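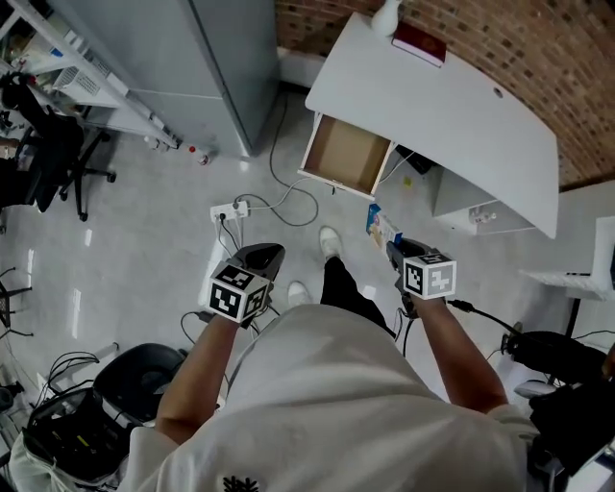
Padico Versicherungsservice, Abteilung Schadenportal und Kundenanleitungen

4. Einen Leitungswasserschaden im Portal melden

Dieser Abschnitt erklärt, wie Sie als Eigentümer oder Mieter einen Wasserschaden in der Wohnung über das Portal Plelier anmelden. Für Sturm und Hagel gilt der Abschnitt 5, für Einbruch der Abschnitt 6.

4.1 Was Sie vor der Meldung brauchen

- Ihre Vertragsnummer (sie steht auf der Police oben rechts)
- die Adresse der versicherten Wohnung mit Stockwerk
- den Zeitpunkt, an welchem Sie den Schaden bemerkt haben
- die Bankverbindung für die Auszahlung

Vorsicht: Drehen Sie zuerst den Haupthahn zu. Wenn Wasser in die Nähe von Steckdosen gekommen ist, betreten Sie den Raum nicht und rufen Sie einen Elektriker. Die Meldung im Portal kann warten.

4.2 Meldung anlegen

1. Melden Sie sich im Portal an und wählen Sie im Menü den Punkt „Schaden“, danach „Neue Meldung“.

2. Wählen Sie die Schadenart „Leitungswasser“. Falls Sie die genaue Ursache noch nicht kennen, wählen Sie zusätzlich „Ursache unbekannt“. Diese Angabe können Sie später ändern.

3. Tragen Sie den Zeitpunkt ein. Eine ungefähre Uhrzeit ist ausreichend, zum Beispiel „zwischen 7 und 9 Uhr“.

4. Beschreiben Sie den Schaden mit eigenen Worten. Das Feld nimmt 1.274 Zeichen auf. Wer mehr schreiben möchte, lädt den Text als Datei hoch.

5. Geben Sie an, welche Räume betroffen sind. Für jeden Raum öffnet sich eine eigene Zeile. Keller und Abstellräume zählen auch als Räume.

6. Drücken Sie auf „Prüfen“. Fehlende Angaben werden rot markiert.

7. Drücken Sie auf „Absenden“. Sie erhalten eine Schadennummer, die Sie bitte notieren.

Hinweis: Die Meldung ist erst mit der Schadennummer gültig. Ein gespeicherter Entwurf gilt nicht als Meldung.

4.3 Belege hochladen

1. Öffnen Sie Ihre Meldung und wählen Sie „Belege“.

2. Laden Sie Rechnungen und Kostenvoranschläge hoch. Ab einem Betrag von 200 Euro pro Gegenstand verlangen wir einen Kaufnachweis.

3. Ordnen Sie jeden Beleg einem Raum zu.

Hinweis: Beschädigte Sachen werfen Sie bitte nicht weg, solange die Prüfung läuft. Stellen Sie diese an einen trockenen Ort. Muss etwas aus hygienischen Gründen sofort entsorgt werden, fotografieren Sie es vorher.

4.4 Reparatur beauftragen

Notmaßnahmen, wie das Abdichten eines Rohres, dürfen Sie sofort beauftragen. Für alle anderen Arbeiten warten Sie auf die Freigabe. In manchen Regionen arbeiten wir mit der Trocknungsfirma Havlíček zusammen; ob dies bei Ihnen möglich ist, zeigt das Portal unter „Partner“.

Vorsicht: Unterschreiben Sie keine Abtretung Ihrer Ansprüche an einen Handwerker, bevor Sie diese mit uns besprochen haben.

4.5 Häufige Meldungen des Portals

„Vertrag nicht gefunden“: Geben Sie die Vertragsnummer ohne Leerzeichen ein. Verträge aus dem alten Tarif Sirkari haben am Anfang eine 4, welche mit eingegeben werden muss.

„Sitzung abgelaufen“: Melden Sie sich neu an. Der Entwurf bleibt erhalten.

Zuständig für diese Anleitung: Sena Zakaria. Letzte Änderung im Mai, Abschnitte 4.3 und 4.5.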